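Where Does the Lunch Waste Go? My Term Project Report

So my project this term was on food waste at our school cafeteria, and if you had told me back at the start that I would spend weeks thinking about banana peels I would have laughed at you. But I got really into it! I worked with Nokuthula Zwane on the weighing part and with Reynaldo Fajardo on the survey part, and I wrote the report on my own, so any mistakes in the writing are mine.

The question I started with was pretty simple. How much of the food that gets served at lunch ends up in the trash, and which foods are the worst? My teacher, Mr. Boateng, told me to make it smaller, and he was right. I wanted to do breakfast, lunch, the vending machines and the teachers' lounge (ha). We ended up doing lunch only, for 14 school days, in the main cafeteria.

How we did it

The cafeteria kitchen is run by a company called Kudness, and the manager there, Thabiso Buthelezi, let us set up a sorting station by the tray return. We had one can for fruit and vegetables, one for bread and grains, one for meat and cheese, and one for everything else. Milk and juice got poured into a bucket, and I do not want to talk about the bucket.

Students scraped their own trays. We stood there in aprons and pointed at the right can. The first day was a mess because people were in a hurry and just dumped everything in the nearest one, so Nokuthula made big signs with drawings on them and moved the cans so the fruit and vegetable one came first. Things got a lot smoother. After the second lunch period we weighed each can on the kitchen's floor scale, subtracted the weight of the can, and wrote the numbers in a notebook. Then at night I typed them into a spreadsheet.

For the survey, Reynaldo and I wrote six questions and printed them on half sheets. We left them on the tables with golf pencils. Some came back with drawings of hot dogs, which did not count as answers.
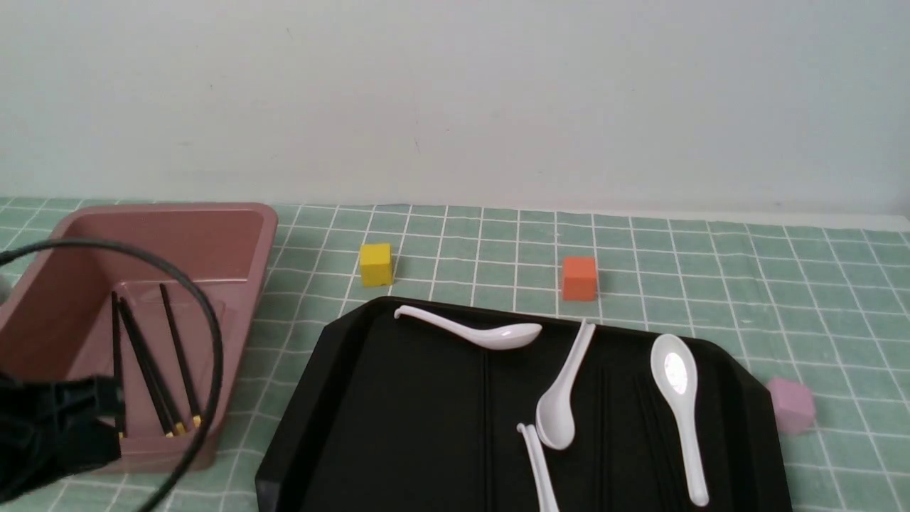 Why weigh the food instead of just counting the trays with leftovers on them?

Weight tells you how much food got wasted, and a tray count only tells you how many people left something. One kid leaving a crust and one kid leaving a whole plate of chili would both be one tray. The compost place also works in pounds, so weighing made it easy to compare with their numbers later.

What we found

Over the whole project we weighed 2556 pounds of food and drink. I checked that number three times because I couldn't believe it. Fruit and vegetables were the biggest group by a lot, and I had guessed it would be bread. Bread was second, then the "everything else" can, which was mostly soup and pasta with sauce, and meat and cheese came last. People eat the meat. The bucket had its own line in the spreadsheet and it came out a bit under the bread.

The worst single day was a salad bar day. We had 123 pounds in just the fruit and vegetable can, and a big part of it was whole apples. Whole, with no bite taken out! Every student has to take a fruit or a vegetable with the meal, and if you don't want an apple and you have to take an apple, well, you can guess where the apple goes.

The best day was pizza day, no surprise. The only thing in the bread can was crusts.

The survey backed some of this up. The top reason people gave for throwing food away was "I didn't have time to finish," and the second was "I didn't like it." I expected those two the other way around. The second lunch period complained about time way more than the first one, and when I asked around it made sense – the line is longer in second lunch, so by the time you sit down you're already looking at the clock. I timed it myself a few times and got through the line in nine minutes once and in fourteen another time, which is a lot when you also have to walk back to the science wing.

A lot of people also wrote that the oranges are hard to peel. I think this is a real finding. Younger students especially will skip an orange if they have to fight with it.

The compost visit

In June I got to visit Mtshali, the composting yard outside of town that takes food scraps from restaurants. My mom drove me. The man who showed us the place, Wian Tshabalala, walked us past the long piles (they're called windrows) and let me stick a thermometer in one. It was steaming a little and it smelled like wet leaves, way better than our bucket.

He explained that the pile needs a mix of "greens," like food scraps and grass, and "browns," like dry leaves and cardboard. Too many greens and it gets slimy and stinks. Too many browns and it just sits there. I asked if they would take school waste and he said they would, if it was sorted and had no plastic in it. The little ketchup packets are the main problem. He has found them in finished compost a year later, still full of ketchup.

The smallest pickup they do is 1000 pounds at a time. So our cafeteria would have filled two pickups in the time we were weighing, with some left over. I put that in my presentation in large letters.

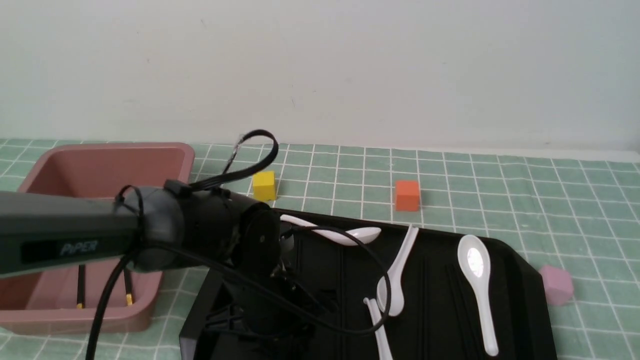
Nokuthula read my draft and thinks I'm going too fast on the compost part. Her point is that a pickup every week or so sounds great, but the scraps have to sit somewhere in between, and the loading dock is right under the music room windows. She would rather see the share table come first, since it costs nothing and takes care of the whole apples before they turn into waste at all.

I went back and forth on this and I mostly agree with her now. A share table is just a table where you leave food you didn't open or bite, and anyone who's still hungry can take it. So my suggestions ended up in a different order than in my first draft.

First, set up a share table near the tray return, with a cooler for unopened milk. Next, cut the oranges and apples into slices on the line. Ms. Buthelezi told me they tried slicing once and the apples turned brown, but there's a trick with a little lemon juice in water and she said she'd be willing to try it. After that, look at the schedule and see if second lunch could start a few minutes earlier. I know that one is hard because of the buses. And then compost whatever is left, with bins that close tight and a spot away from the music room.

Things I would do differently

I would weigh the food before it's served too. Without that number I can't say what percent got thrown away, only how much, and that was the first thing everyone asked me after my presentation. I would also do the survey at the end of lunch when people have already eaten. And I'd bring a second pair of shoes.

We also lost part of one day's data when the notebook fell in the sink. Nokuthula remembered two of the numbers and Reynaldo had taken a picture of the other ones, so I think it's fine, but I marked that day with a star in the spreadsheet.

Thank you to everybody at Kudness for putting up with us during the busiest part of their day, and to Mr. Boateng for lending us the aprons. The spreadsheet and the blank survey are in the folder with this report if next year's class wants to use them.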